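3. Bedarf planen und Budget aufstellen

Bevor ihr irgendetwas bestellt, lest bitte dieses Kapitel einmal ganz durch. Ich habe bei unserem ersten Akska-Satz mit der Bestellung angefangen und mit dem Planen aufgehört, und das hat uns eine komplette Nachlieferung gekostet (samt Porto aus Irkcombe!). Stand der Angaben: 7. Juni 2022.

3.1 Was auf die Liste gehört

1. Legt fest, an wie vielen Orten gleichzeitig aufgenommen wird. Pro Ort rechnet ihr 2 Handgreifer, auch wenn die Aufgabe mit einem zu schaffen wäre. Der zweite ist schneller zur Hand als jedes Ersatzteil.
2. Tragt für jeden Greifer einen Satz Ersatzfinger ein. Die Finger sind Verschleißteile und gehören ins laufende Budget, auf keinen Fall in die Anschaffung.
3. Plant Speicherkarten und Ladegeräte getrennt. Im Paket Adent sind Ladegeräte dabei, Karten nicht - das steht leider nur im Kleingedruckten.
4. Schreibt die Transportkoffer dazu. Ich vergesse sie jedes Mal.

Hinweis: Die Lieferzeit für das Grundpaket lag bei uns bei 19 Tagen. Wer im Januar loslegen will, bestellt besser vor dem Jahreswechsel. 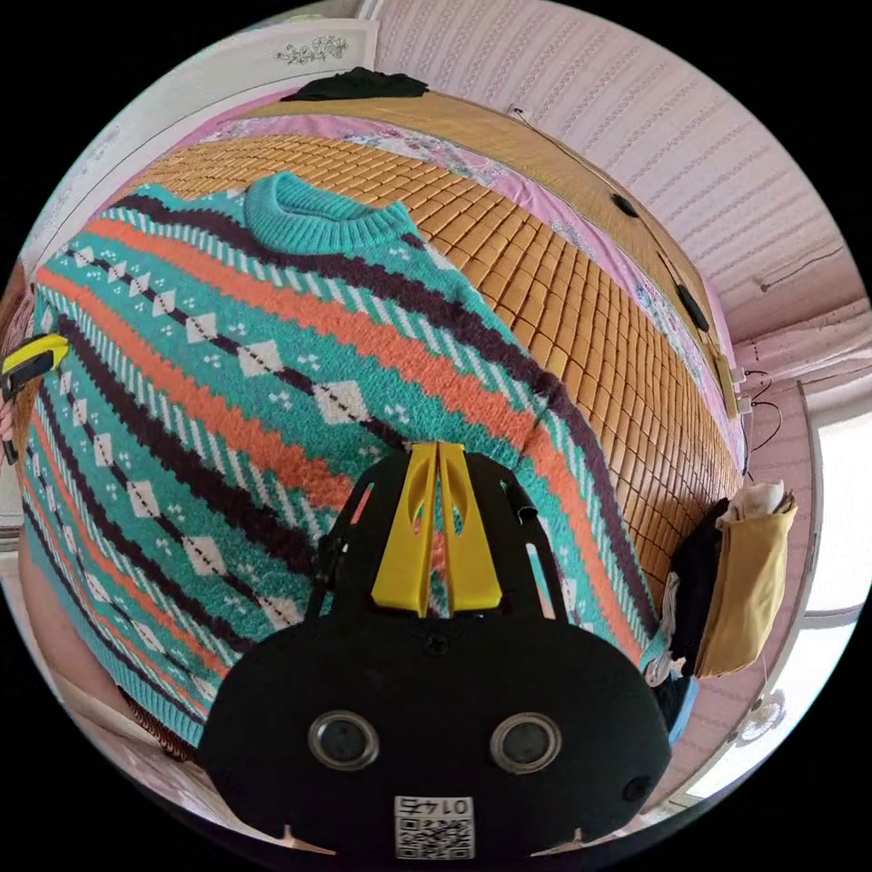
3.2 Textilien und Unterlagen

Wäsche ist der Posten, den fast alle zu klein ansetzen. Für unser Projekt Hebden haben wir 52 Kleidungsstücke gekauft, überwiegend gebraucht, und ich würde heute noch mehr Strick nehmen. Achtet beim Einkauf auf Abwechslung: einfarbige Hemden, dicke und dünne Stoffe und unbedingt auch kräftige Muster wie die türkis-orangen Schrägstreifen mit den weißen Rauten auf dem Pullover. Die Unterlage gehört mit in die Planung. Eine Matte aus kleinen Plättchen wie die unter dem Strickteil ist etwas ganz anderes als ein glattes Laken, also nehmt ruhig beides in die Liste auf.

5. Führt Textilien als eigene Zeile, getrennt vom Gerät.
6. Fragt vor Ort nach, welche Betten und Tische ihr benutzen dürft. Was schon da ist, müsst ihr nicht kaufen.
7. Notiert zu jedem Greifer die Nummer auf dem Etikett, bevor er in den Koffer wandert. Ohne Nummer keine Garantieabwicklung.

Achtung: Grobe Maschen und Fransen können an den Fingern hängen bleiben. Zieht nie am Stoff, sondern öffnet den Greifer ganz und löst die Masche von Hand.

3.3 Reserve

8. Haltet Geld für eine zweite Bestellrunde zurück. Bei mir waren es am Ende vor allem Finger und Schrauben, dazu ein Koffer.
9. Lasst euch das Angebot mit Einzelpreisen geben. Paketpreise sehen hübsch aus, aber beim Nachkaufen steht ihr dann ohne Vergleich da.

Die Bestellnummern findet ihr in Kapitel 4, die Vorlage für die Kostentabelle im Anhang.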